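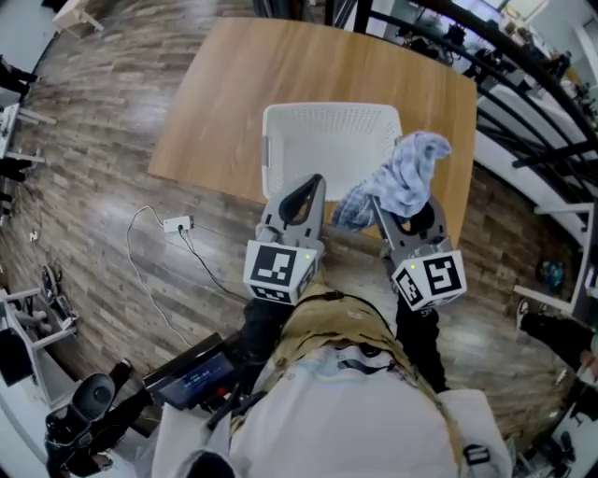

*Le panier blanc posé au bord de la table, avec le torchon à carreaux bleu clair et blanc.*

## Plier le linge à carreaux sans perdre la matinée

Je plie le linge sur une table depuis l'hiver de notre arrivée à Preltthorpe. Avant, je faisais cela sur le lit, et j'avais mal au dos après trois torchons. La méthode que je décris convient pour les torchons, les serviettes et les petites nappes. Pour les draps-housses, il faut une autre page, que je n'ai pas encore écrite.

### Préparer la place

1. Débarrassez la table et essuyez-la avec un chiffon sec.
2. Posez le panier près du bord, du côté où vous êtes debout. L'ouverture doit être facile à atteindre sans lever l'épaule.
3. Gardez devant vous une surface libre, plus large que le plus grand torchon.

Un panier ajouré est préférable, surtout en décembre, quand le linge sèche mal dans la maison. Le mien n'a pas de couvercle et cela ne me manque pas.

### Sortir une pièce

Prenez le tissu par un coin ou par un ourlet, puis tirez vers le haut, lentement. Si une deuxième pièce vient avec, reposez tout sur le bord du panier et séparez-les avec l'autre main. Il ne faut pas secouer au-dessus du panier -- les petites chaussettes cachées dans les plis tombent par terre et on les retrouve la semaine suivante.

### Plier

- Étalez le torchon à plat, l'envers vers vous.
- Lissez du centre vers les bords avec la paume.
- Ramenez un grand côté sur l'autre. Avec des carreaux, c'est commode : on suit une ligne du motif et le pli est droit.
- Pliez encore en trois dans la longueur.

Si les lignes ne se rencontrent pas, le tissu s'est sans doute déformé au lavage. Tirez doucement en diagonale, d'un coin à l'autre, et recommencez. Pour le lin très froissé, j'utilise un peu d'eau dans un vaporisateur (300 ml suffisent pour toute une corbeille).

### Ranger

Faites les piles à l'autre bout de la table, le pli fermé vers l'extérieur. Je mets les torchons de cuisine à gauche et les serviettes à droite -- c'est seulement mon habitude, vous pouvez faire le contraire. Ce qui est encore humide retourne sur le séchoir, même si c'est une seule pièce.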